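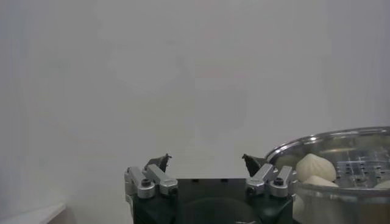 Ulla asked again at standup if the two-finger one is going to tear the skin on the buns, and I still say it depends on the pads more than the force. Anyway! Monday, bun bench, Dalen wrist cam on the Clurkier controller, grip limit down to 16 percent (Zollance ships it way higher, no idea why). Mostly I wanted to know if the wrist view is enough by itself down at the pot, or if we need the head camera too. I'm leaning toward both – the wrist one is great up close but it's terrible at telling you where the lid went.

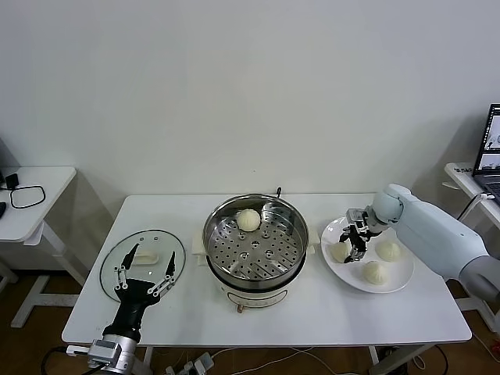

Why not put pads on the jointed hand and drop the other one, somebody wrote under my last entry. Fair, but that's a lot of joints to tune for a bun! Log from today is run 207. Still to do: new pads, then the same pick with 2 cameras on.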